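Non-compete after quitting, am I overthinking this?

vedano_pete
Gave notice at Judero in March and my last day is coming up. Yesterday HR sent me a "reminder" that I signed a non-compete, 2 years, anything within 80 miles. I install shelving and store fixtures! I have an offer from Alleck for better pay and they're right across town. Has anyone here just ignored one of these and been fine?

mossyoak
Depends a lot on your state. Some won't enforce them at all against hourly people. Did they give you anything for signing it, like a bonus?

vedano_pete
They gave me $400 when I signed — I'd totally forgotten. It's on the pay stub as "agreement consideration." I figured it was a tool allowance, so I spent it on tools.
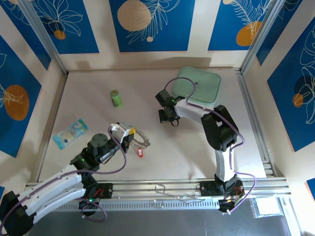

The part that bugs me more is the customer list. I have a bunch of store managers in my personal phone from years of service calls, and the agreement says all contacts belong to Judero. Do I have to delete them?

Wannasri
Don't delete anything yet! If they do come after you, wiping your phone looks terrible. Leave the numbers alone and don't call anybody on that list until a lawyer has read the thing.

tuckerbean
Disagree with all the lawyer talk. These letters are meant to scare you. My old boss sent me one and I never heard another word.

Wannasri
Glad it worked out for you, but my brother-in-law got the same kind of letter and his bill was $2,518 before it even got near a judge. An hour of advice up front is a lot cheaper.

mossyoak
Also tell Alleck now, in writing. Some places will cover the lawyer if they want you badly enough.

vedano_pete
OK, calling Filipa Guerreiro's office in the morning, she did my sister's severance. Will post what she says about the phone thing.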